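Why Are So Many Walls Painted in Pale Colours?
Science at Home, ages 9 and up 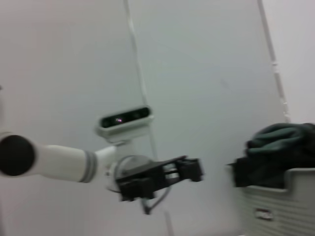
A plain wall in pale grey-white.

Light travels in straight lines until it meets something. When it meets a wall, some of the light is taken in (absorbed) and the rest is sent back (reflected). The reflected part is what reaches your eyes. A wall that reflects very little light looks dark. A wall that reflects a lot of light looks pale.

What is in the paint?
Paint has three main parts. The pigment is a very fine powder that gives the colour. The binder is a kind of glue that holds the powder together and sticks it to the wall. The liquid, often water, makes the paint thin enough to spread. As the paint dries, the liquid goes into the air and the other parts stay behind.

Most white paint contains a pigment called titanium dioxide. Its grains are far too small to see one at a time. Light entering the paint is bent by each grain it meets, changes direction many times and comes out again. Grey paint is often made by adding a little black pigment to white.

Matt and gloss
A mirror is very smooth, so light leaves it in a regular pattern and you see a clear picture. Matt paint dries with tiny bumps on its surface. Light leaves these bumps in all directions, and this is called scattering. Gloss paint dries smoother, so you may see a bright patch where a lamp is reflected.

Why it matters indoors
Light from a window can bounce off one wall, then another, then the ceiling. Each bounce loses some light. Pale walls lose less each time, so the corners of the room stay brighter.

Try it
You need a torch, a sheet of white paper, a sheet of black paper and a friend.
1. Make the room dark.
2. Ask your friend to hold the white paper upright, 10 cm from a wall and facing it.
3. Shine the torch at the wall beside the paper. Look at how bright the paper is.
4. Tape the black paper to the wall and shine the torch at that instead.
5. Write down what changed.

Words to know
Absorb: to take in.
Pigment: a powder that gives colour.
Scatter: to send light in many directions.

Text by Kimie Maruyama. Checked by Mirsad Babić.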